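08/12/2023
Adhesive trials, wood finish bench, Trustham

Second coat of the Prirer oil went on the ash samples this morning. Sanded back with 600 grit between coats. Sample 3 still tacky at the edges, the others fine. Left all 5 to cure.

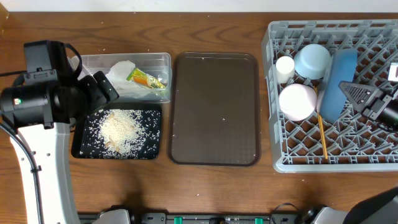 R. Panagiotou, bench technician

Glue line on the Drastov joints held in 2 of 3 pulls. The third let go along the grain, so the bond itself is not the weak point. Recut that blank before Monday. Order more clamp pads.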